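Feltaretti laundry room reopens with padded folding surface

The shared laundry at the Feltaretti apartments reopened in September after a refit by Nurano. The old laminate bench has been replaced by a broad padded surface covered in smooth, pale fabric, set at a working height of 799 mm. It is intended for sorting and folding knitwear, T-shirts and other light garments straight from the machines.

The cover, supplied by Skindisia, is removable and can be washed at up to 50 degrees. Nurano put the cost of the surface and fitting at $620, excluding wall repairs. Ironing on the padding is not permitted – the foam is not rated for direct heat.

The room is open to residents from 7 am to 9 pm. Items left on the surface overnight will be moved to the shelf by the door.
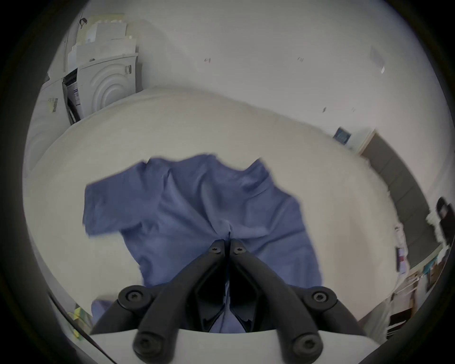

One resident said the old bench had been easier to wipe down, and asked whether a spare cover would be kept on site for wash days. Nurano said a second cover was on order.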